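Nostgate Community Kitchen
Counter, Outlet and Fresh Fruit Checklist, with my comments
Filled in 7/14/20

I do this one with a pen in one hand and a damp cloth in the other, so forgive the running commentary. The form only wants OK, FIX or N/A, but the last round in June came back to me with three questions on it and I'd sooner answer them before they get asked. Same order as the posted form.

COUNTER AND TABLETOPS

1. Surface clean, no residue - OK
Wiped down before I started and again after. The gray top hides everything, crumbs especially, so I run my palm over it instead of trusting my eyes. One sticky patch near the front, gone with warm water and a bit of soap.

2. Surface free of cracks, chips, raised edges - OK
The speckled pattern fools me every single time! I thought I had a hairline crack and it was just the mottling. If you're not sure, drag a fingernail across it. A crack will catch.

3. Table steady, doesn't rock - FIX
Tiny wobble at one back leg. I turned the foot a little and it got better but it isn't right. Needs the bigger wrench, and that's over at Flelwood until they give it back.

4. Sanitizer bottle labeled and in date - OK
Labeled, yes. The label is starting to peel, so I've written a new one and taped it over.

BASKETS, TRAYS AND DISHES

5. Woven baskets sound, no broken strands or splinters - OK, with a note
I love these baskets but they are a pain to inspect. You have to check the braided rim all the way round, then the corners, then the floor of the thing, and the floor is where juice and grit settle down into the weave. Dry brush first, then a barely damp cloth. Please don't soak them - the last one from Jilden got left in the sink overnight and never sat flat again.

6. Trays and dishes free of chips and scratches - OK
Fine all over. Green tray has a couple of scuffs underneath from being stacked, nothing on the food side.

7. Fruit whole, firm, no mold or soft spots - OK
Pick each piece up and turn it over. I know that sounds fussy, but the side it's been lying on is the side that goes first. Lemons, apples, all of it.

8. Fruit not overcrowded - OK
Plenty of breathing space today, which makes my job a lot easier (and the fruit lasts longer, I swear).

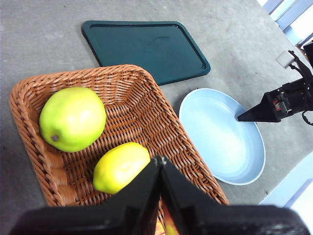
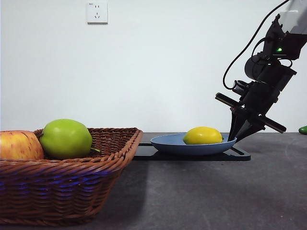 9. Unwashed fruit kept apart from washed - FIX
We've slipped on this. Everything in there now has been washed, I did it myself, but there's no sign telling the next person that. Two cards, WASHED and NOT WASHED, would sort it out. I'll make them this week if I can find the good marker.

OUTLETS AND CORDS

10. Faceplates tight, no cracks or scorch marks - OK
Gave each one a gentle push and nothing moved. I wiped them with a dry cloth only. Never a wet one, and never the spray bottle, even from a distance.

11. No cords across the walkway - OK
Clear when I checked. The kettle cord is still longer than it needs to be, so I looped it up with a twist tie.

12. Kettle and toaster unplugged when not in use - FIX
Toaster was plugged in when I opened up. Again! It's going on the closing sheet in capital letters.

STORAGE AND FRIDGE

13. Fridge thermometer present and readable - OK
Present, readable, and reading where it should. The little Wang one we bought to replace the old dial is so much easier to see with the door half open.

14. Opened items dated - FIX
Two jars with no date. I don't guess on those, I throw them out. Sorry if one was yours.

15. Dry goods off the floor - OK
Bottom shelf was swept too, which was a nice surprise.

STILL OPEN FROM THIS ROUND

Back leg on the table, as soon as the wrench is home.
WASHED and NOT WASHED cards - me.
Toaster line added to the closing sheet - me again.
New dry brush for the baskets. The one we've got is losing bristles, and a loose bristle in the weave is the last thing I want to be picking out with tweezers.

Next round I'd like to start with the fridge, while I'm still fresh and my hands are warm. If you want something added to the form, write it on the back of this copy and leave it on the clipboard by the door.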